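Interior doors: what we learned from the spring repair round

Mar 5, 2025

The winter work list for the Gromska Street houses is nearly closed, and the largest group of jobs on it was interior doors. Of the 127 requests that came in, 34 had to do with a door that stuck, rattled, swung open by itself or would not latch. Most were small jobs. Several had been put up with for years before anyone sent in a form, and a few had been made worse by a well-meant repair. This item covers the common faults, what you can fix yourself, and what should come to the office.

Start with the hinges. A door that rubs at the top corner on the latch side usually has a loose top hinge. Open the door halfway, lift gently on the knob, and watch the hinge leaf on the jamb. If it moves, the screws are no longer holding. Tighten them by hand with a screwdriver that fits the slot properly. A power driver will strip old softwood before you notice. If a screw turns and turns without getting tight, take it out, fill the hole with a glued wooden matchstick or a sliver of dowel, let it dry overnight and put the screw back.

Where that doesn't hold, replace one screw in the top hinge with a longer one that reaches the stud behind the jamb. Use the hole nearest the stop. Go slowly over the last few turns. Driven too hard, a long screw will pull the jamb out of line and you will have a new gap on the other side.

Doors that swing on their own are a different matter. The door is hung slightly out of plumb, or the house has settled since it was hung. The full cure is to move a hinge. The cheap cure is to take out one hinge pin, lay it on something solid, and give it a light tap in the middle with a hammer so that it bends very slightly. Put back in, it adds enough friction to keep the door where you leave it. We did this in 6 houses over the winter and have had no repeat requests from any of them.

Sticking along the floor was the complaint we heard most from people who had new flooring put down. A thicker floor takes up the clearance the door used to have, and the door then drags for part of its swing. Please check this before the flooring goes in. Lay a loose board and a piece of the underlay at the threshold and swing the door over them. If it touches, the bottom edge needs trimming, and it is easier to do that while the room is already empty.
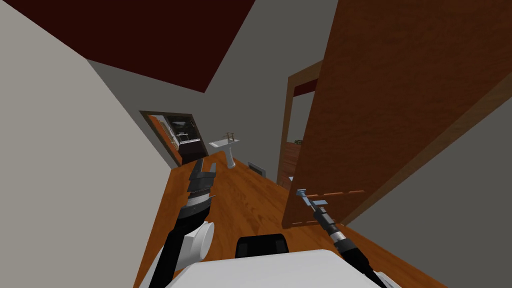 Before any trimming, find out what kind of door you have. Solid wood doors can lose a fair amount from the bottom without harm. Hollow doors have only a narrow strip of solid material along the lower edge, and if you cut past it the faces come loose and the strip has to be glued back in. The Zitar doors fitted in the east row are hollow. The older panel doors in the west row are solid, apart from closets, where it varies from house to house. Knock on the middle of the door and then near the edge. A clear difference in sound means it is hollow.

Score the cut line with a sharp knife on both faces before sawing, and put painter's tape over it. This keeps the veneer from splintering. Seal the cut edge afterward with two coats of paint or varnish. Bare edges take in moisture, and a door that has been trimmed and left raw will often swell and stick again by the next humid spell.

On that subject, please don't plane a door in a humid week. A door that sticks in August may be perfectly loose in January, and wood that has been taken off can't be put back. Rub a candle or a bar of dry soap along the tight edge and wait. If it still sticks once the heating has been on for a month, then it is worth planing.

Latches that don't catch are nearly always a matter of the strike plate. Color the end of the latch with a crayon, close the door, and see where the mark lands. If it is a little low or high, file the opening in the plate. If it is well off, the plate has to be moved and the old mortise filled. The office keeps a few Osteck strike plates with a longer opening, and these solve most cases without any filing. You can pick one up during desk hours at no charge.

A rattling door is simpler. The small tongue on the strike plate can be bent slightly toward the stop so that the door is held snugly. Two felt dots on the stop will do the same thing and make the door quieter to close. In hallways with bedrooms on both sides this is worth doing even when nothing rattles.

Some jobs should still come to us. Send in a form if the jamb is cracked, if the door is at the top of a staircase, or if it leads to the garage or the boiler room. Those last two are fire doors and must not be trimmed, drilled or fitted with different hinges. The closers on them need to stay connected as well. We found 4 that had been unhooked, and all have been put back.

The tool box for members is in the storage room by the bike racks. It now has a Chiba pull saw, a block plane, a set of screwdrivers and a pair of sawhorses with padded tops. Sign tools out on the sheet and bring them back within two days. The plane has just been sharpened, so please lay it on its side when you put it down.

The next round of door and window checks is in April. Forms are in the rack outside the office, and there is a new line on the form for the room and which side the hinges are on. Filling that in saves us a first visit.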